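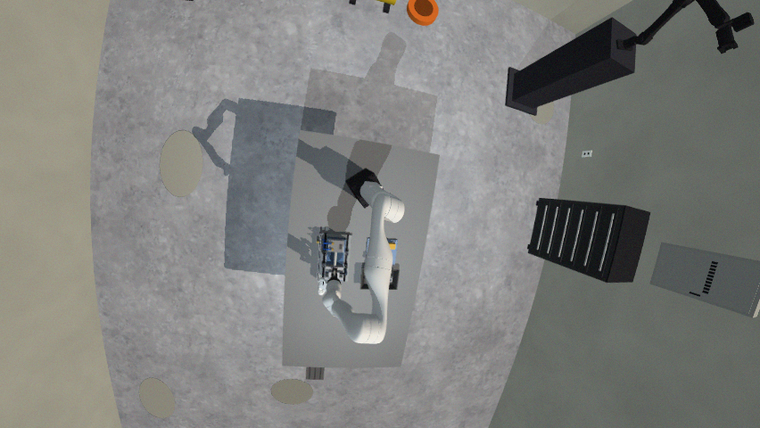 BRESTMONT, 18 September 2022 - Deputy culture minister Armelle Poulain and Ambassador Abdelkrim Farouk signed a two-year cultural exchange agreement this morning at Delau House. Covers student grants, museum loans, language teaching. 119 grants in the first year, 265 by the end of the second.

"Long overdue," said Farouk. Talks took four rounds, the last one closed late last night.

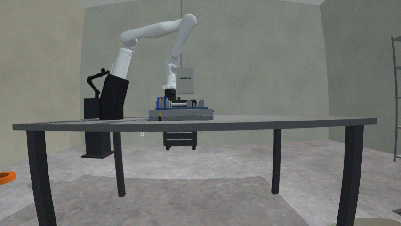
White robot arm on a gray table.

Also present: Khải Kim, head of protocol, and Perrine Charpentier for the city libraries. First loans expected to arrive in December, list of museums to folow.

Full text of the agreement avaliable on request. Press contact: Gwenaël Carré, Delau House press office.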